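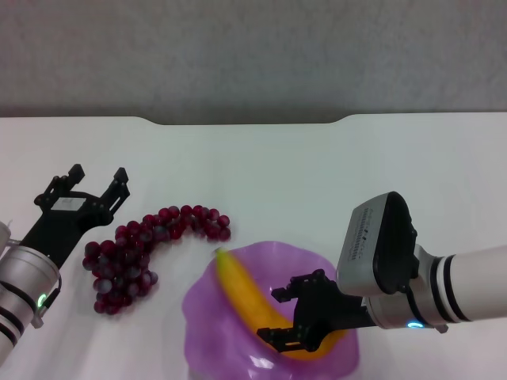

One seller told Kaltham that measuring each dress by hand took longer than photographing it, and asked for a standard size sheet. The marketplace has now added one to all vintage clothing listings.

The sheet records bust, waist, hip and length in centimetres. It was tested in July by 300 shops, among them Corker and Bañez, on 1,627 garments. Older listings keep their present layout until edited.

14 September 2023 | By Kaltham Press Office
2 min read

Contact: Kaltham Press Office | © Kaltham | Back to top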